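[Drakden-list] Re: Things left in the gray bin
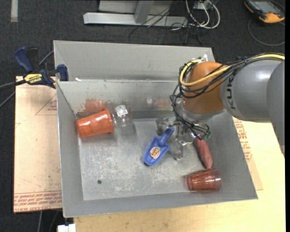

Page last changed: 25 January 2020

From: Emese Szűcs
To: Drakden-list

Bence Tóth wrote:
> Has anybody seen the blue scoop? I need it for
> the sand table before February.

Dear Bence,

the blue scoop is in the large metal bin, the one with the scratched floor. It still has the oval sticker on the blade. An orange cup is lying near the back wall, and next to it a clear container with a small white label -- please look carefully, it is hard to see against the gray.

The cup can go back to shelf 54. Whose is the container?

Kind regards,
Emese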